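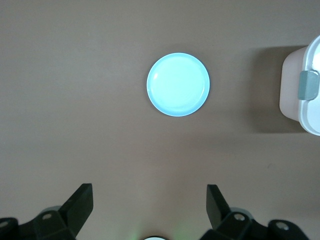
### 5.2 False "held" reports in the plate task

The Aster controller marks a grasp as held when the fingers stop short of fully closed and the motor current stays above a set level. The Morer task script trusts that flag and moves on to the lift. In Section 4 we took the flag at face value, as the earlier Clotitz report did. We no longer think that was wise.

The trouble came up in February, when Yasaman Yazdani was checking the lift logs against the wrist video for an unrelated timing question. In several runs logged as successes, the arm had closed, lifted, traveled to the drop point and opened with the plate still on the table. The log for these runs looks clean. There is no error code, no retry, and the current trace passes the test. A reader working only from the logs would count them as good.

Figure 3 gives a wrist view from the plate task, with the fingers open and the plate lying on the table beyond them. The inside of the plate is far brighter than the brown tabletop, and a small curved highlight sits on its left side. At the right edge is the white container with the gray-green clip, and its shadow spreads over the table toward the plate. We chose the figure to show the layout. It can't show a false report, and we would warn against reading one into any single image of this kind.

Two explanations were put forward in our group. The first is that the vision step places the rim wrongly when the plate is strongly lit, so that the fingers come down to one side, press on the table and stall there. A stall against the table would look to the controller much like a stall against a rim. The second is that friction in the finger linkage alone can push the current over the limit. The first account is the more popular one, and it is easy to see why: the highlight is there in the picture, and it makes a good story. We have seen no evidence that settles the matter. The bright area is present in good runs as well as bad ones, and a cause that is always there explains very little about when a fault happens.

Bogumił Olszewski raised the current limit and we ran the task again, with 80 trials at the old setting and 80 at the new one. Fewer false reports were found at the new setting. We don't offer this as a fix. The two sets were run on different days, the person judging the video knew which setting was in use, and the higher limit also led the controller to reject some grasps that the video shows were sound. Those rejections sent the arm back for another try, closing on a plate it already had. With a glazed plate, we would count that as a safety problem in its own right.

It has been suggested to us that the Ketilsson endurance run answers the concern, given that it completed 1000 cycles without a reported grasp error. We disagree. That run used the same flag to decide what counted as an error, and no video was kept. A test that asks the faulty part whether it is faulty will tend to return a pleasant answer. The run does show that the arm can repeat the motion for a long time without stopping, and we accept it as evidence of that.

Our own earlier results need the same treatment. The plate success rates in Section 4 should be read as upper limits, and we have marked them so in the table. The rates for the container task were also scored from the flag. We have not reviewed that video, and we have no grounds for assuming the fault is limited to plates.

For the remaining experiments, a grasp is scored as held only if the object can be seen between the fingers at the top of the lift. Two people judge each clip without access to the log, and clips they can't agree on are scored as failures. The rule is slow to apply and may be too strict for objects that hide behind the fingers. The controller flag is still recorded, so that the two measures can be compared run by run in Section 6.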